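Fledville Surgical Robotics Open Day

The Fledville Surgical Robotics Open Day is a yearly public demonstration of robot-assisted suturing held each April at the Meredith Building in Fledville. It is run by the Endov project, a teaching and research group that works on instrument control for keyhole surgery. The day is aimed at nursing and engineering students, school leavers and local residents, and entry is free.

Background

The Endov project was set up by Brândușa Lazăr, a surgeon by training, and Rhydian Mostyn, a mechanical engineer. Its first workshop was in Prilldale, in two rooms above a dental supplier, and visitors were received there by appointment only. The move to the Meredith Building gave the group a ground-floor laboratory with a viewing gallery, and the open day in its present form dates from that move.

Earlier events were mostly talks with a short film. Lazăr later argued that visitors learned more from watching a wound being closed at working speed, pauses and failed throws included, and the talks were cut to make room for this. Mostyn still gives a short introduction on cables and pulleys, which has kept its place on the programme from the beginning.

Format

Doors open at 10 am. The gallery holds 29 people, and visitors are admitted by timed ticket. Each session lasts 56 minutes and has two parts: a suturing demonstration, followed by a period at the practice consoles.

During the first part an operator sits at a console with their back to the gallery. The robot works at a table on the other side of the room, and a close view of the instrument is shown on a wall screen. A second member of staff stands by the screen and explains what the operator is doing. Questions are taken throughout, although the operator does not normally answer them until the instrument has been parked.

In the second part visitors try the practice consoles, moving rubber rings between pegs and passing a blunt curved needle through foam. There are two consoles, so turns are short. Children under twelve may use them with an adult seated beside them.

The demonstration

The operator places separate stitches along a cut, tying each one before moving to the next. This method is known as interrupted suturing. It is slower than a single running thread but easier for an audience to follow, and one poor knot can be removed without disturbing its neighbours. The thread is dark so that it shows up against pale tissue.

Most of the commentary deals with the jaw of the instrument. The needle has to be gripped firmly and at a suitable angle, and a beginner will often let it turn in the jaw as it meets the tissue. The commentator also points out the pulley on the instrument's housing and links it to Mostyn's introduction — the part of the day that engineering students tend to ask about most.

The length of the cut thread tails is another regular topic. Tails left very short may let a knot slip, while long ones get in the way of the next stitch. Operators at Fledville are asked to leave them long enough to be seen from the gallery.

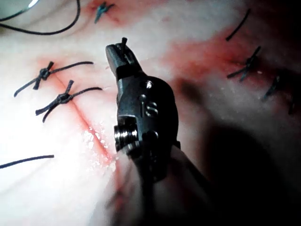
Reception

The event is well liked by local schools, and the morning sessions are usually booked by sixth-form groups from Fledville and Prilldale. The most common complaint has been the short time allowed at the consoles. Some visitors have also found the close view on the wall screen hard to watch, and a notice about it is now printed on the ticket. A seat near the gallery door can be asked for on arrival.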